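**Jundlow lab trains kitchen robot on scrambled countertops**

Robots that learn to move objects in simulation do better when the countertop around the object is cluttered and different every time, according to results posted in April by a group at the Jundlow lab.

The group trained two versions of the same control program. One practiced on a tidy counter that held only the object to be picked up. The other practiced on counters filled with unrelated household items, placed at random before each attempt. Both versions saw the same number of practice runs.

Each was then tested in 292 new simulated kitchens that neither had seen in training. The version trained on clutter completed 70 percent of its attempts. The team did not publish a single figure for the other version, but said it fell behind in every category of object and did worst when something tall stood close to the target.

"The plain version learned to reach for the only thing there," said Tassanee Saithong, who led the work. "Put a second object next to it and it would often go for the wrong one."
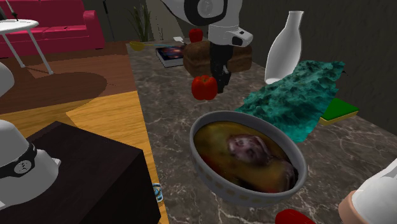

Simulated kitchens are cheap to produce, and the group's software builds them from a library of 766 household objects. A script picks the items, sets their positions and changes the surfaces and room behind them. It makes no effort to choose things that belong together, so a bell pepper may have to be handled on a marble counter that also holds a book, a vase, a crumpled towel and a bowl of stew. Saithong said odd combinations are useful because they keep the program from relying on what usually sits next to what.

The instructions given to the robot are short sentences, such as "pick up the pepper" or "move the sponge to the left." An attempt counts as complete only if the named object ends up where the sentence says and nothing else on the counter has been knocked over. Fuad Kahsay, who wrote the scoring code, said the second condition removed a large share of runs that would otherwise have passed.

Soft items remain a problem. Towels and cloths in the simulator do not fold or drag the way real ones do, and the program often failed when it had to reach past one. Bowls with food in them were also hard, partly because the simulator treats the contents as a solid shape.

The group has started checking the results on hardware. Inger Ragnarsson is running the trained program on 3 arms at the Tildale test kitchen, using real groceries and dishes. Those trials have not been scored yet. She said the arms tend to stop short when the lighting comes from a window, a condition the script did not include.

A new round of training with changing daylight is planned. The kitchen-building script will be released to other labs once the object library has been cleared for sharing, Kahsay said. The trained program will be released separately.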